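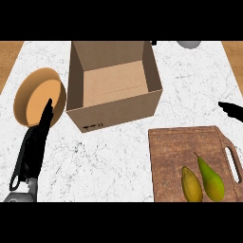 Wednesday, grasp scoring on the marble counter scene

Big day for the sim! Vignesh Pai merged the new contact filter into Cruzado this morning and I ran it on the kitchen set before lunch. The left arm now picks its own approach to the orange bowl, coming in low from the left with a fingertip at the rim, and the planner spends 17 ms on a query that used to be the slowest thing in the whole stack.

Setup for the record: seed 61, box and bowl close together on purpose (the box wall is what trips the collision checker), pears on the cutting board as bystanders. Right gripper parked out at the side. Both pears stay in the segmentation classes, since Soo-ah So wants the yellow and the green one under a single label and I want to see if the mask head copes.

Still to do

- The speckle in the marble gives the depth net false edges. Try the Workwood texture randomizer, 1000 draws overnight.
- Finger mesh is convex-hulled, so the hooked part counts as solid. Swap in the decomposed mesh from the Dilleck branch.
- Bowl rim normals flip in 7 of the saved grasps. Winding order? Ask Vignesh.
- Add box yaw to the sampler, it is a fixed value in the config right now.

I love how readable the new cost plots are. Soo-ah, they are in the shared folder under bowl_left, have a look before you touch the weights!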